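Leave the Second Album Alone

Bands of a certain age have started re-recording their old records, and I wish most of them would stop. Riltidska did it in June with Purkov, the second album and the one people still ask for at shows. The new version is louder, cleaner and 13 minutes longer. I have played it four times and gone back to the old one each time.

The reasons are easy to follow. Gisler, the label that put it out, still owns the tapes, and Gwenaël Langlois has said in interviews that he never liked his vocals. Fair enough. But he was a young man straining for notes he could barely reach, and that strain is half of why "Driverix" works. He now sings it a full step lower.
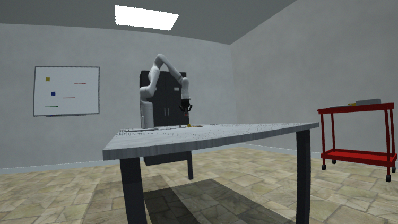
White robotic arm at a table, computer rendering.

Till Rathjen's drums suffer most. The first pressing was 3,000 copies, and on mine the snare sounds like a dropped tray. I love that snare. On the new one every hit is the same size.

Fikri Khoo, who plays bass on both, gets a better deal - you can finally hear him on side two. A remix would have done that much.

If a band wants money from old songs, play them live and sell the recording. The 580 people in the room will know what they paid for.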